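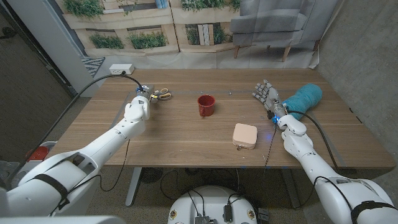
Print this message | E-mail this message

To: Lodosico small-stuff list
From: Hidayah Ginting
Subject: Re: Re: what's left on the table

Chak-lun Tu wrote:
> Has anyone claimed the red mug? I would also like
> the tiny armchair, if the legs are sound. My
> Vellow dollhouse has 4 rooms and nowhere to sit.

Chak-lun, the mug is unclaimed. It's enamel, with a speck or two gone, and it will outlive us both. I'm asking $4, which you may regard as an opening position.

The pale pink case goes separately. It has a zipper pull and the air of a jewelry box, and I paid more for it than for any jewelry I own.

As for the armchair, see for yourself. Gray upholstery, two plump back cushions, better than what I have in my living room. 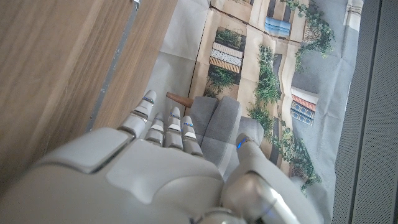 DERKENBERG, April. I'm writing from my sister's, so replies may be slow. The leg is a reddish-brown wood and nicely tapered. The printed building fronts with all the greenery are paper and stay with me. I have plans for them, mostly involving a shelf and procrastination.

Farooqui asked about the teal knitted thing. Hat or mitten, I leave it to the buyer. It's soft and ribbed, and I won't be taking questions about which end is up.

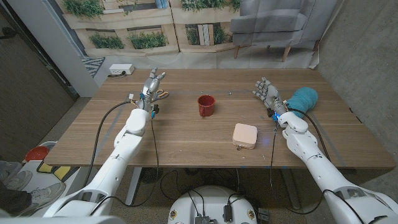
Mug, pink case, teal knit. Orange-handled scissors not for sale.

Pickup is after 4 p.m., side door. Bring your own bag, and Chak-lun, bring back my casserole dish.

Hidayah

Print this message | E-mail this message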